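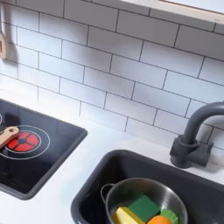
Furik Grout Sealer is a clear, water-based sealer for cement grout in kitchens, bathrooms and laundry rooms. It soaks into the joint and dries without a shine, so the color of the grout stays close to what it was before. A running-bond wall of white subway tile with thin dark gray joints, with a cooktop and a sink on the counter below it, gets both grease and splashed water, and the joints take up more of it than the tile does. Seal a wall like that once the grout has cured and again when water stops beading on it.

Where to use it

Furik is made for sanded and unsanded cement grout. It can also be used on unglazed ceramic and on most natural stone, but test stone first in a spot that will be out of sight. Do not use it on epoxy grout, which does not absorb sealer, or on silicone caulk. Glazed tile does not need sealing. Any product left on the glaze will dry to a haze and has to be wiped off.

Sizes

Pint bottle with brush cap, item 104. The brush fits joints up to 1/4 inch wide.
Quart bottle, no applicator, item 108.
Gallon jug, item 112. Sold to the trade and to the public.
Replacement brush caps, pack of 4, item 120.

How to apply

1. Let new grout cure for the time given by the grout maker. For old grout, wash with a neutral cleaner, rinse, and leave it to dry overnight. Do not use vinegar.
2. Shake the bottle and test one joint.
3. Run the brush along the joint with light pressure. Do the vertical joints first, then the long horizontal ones.
4. Wait five minutes, then wipe the tile with a dry cotton cloth. Change the cloth when it feels damp.
5. Put on a second coat after an hour.
6. Keep the wall dry for a day. Do not cook on a range next to it during that time.

To check the result, put a drop of water on a joint. It should sit on the surface. If it darkens the grout within a minute or two, add another coat.

If the sealer has dried on the tile, dampen a white nylon pad with fresh sealer, rub the spot, and wipe it dry right away. Steel wool will scratch the glaze.

Cleaning afterward

Dish soap and warm water are enough for most kitchen walls. Bleach and strong degreasers wear the sealer down, and a wall cleaned with them every week will need a new coat sooner. Sealer slows staining but does not stop it. Wipe up tomato sauce, turmeric and coffee the same day.

Storage

Keep the bottle closed and above freezing. Frozen sealer separates and cannot be used. Opened bottles keep for a year. We do not ship the gallon jug to cold areas in January or February.

Orders

Furik is made by Zillari and shipped from our own warehouse. Pints and quarts go out the next working day. Orders placed before 2 p.m. are packed the same afternoon. For pallet prices or a safety data sheet, write to Manee Boonchu in the sales office and include the item number and your ZIP code. Unopened bottles can be returned within 30 days.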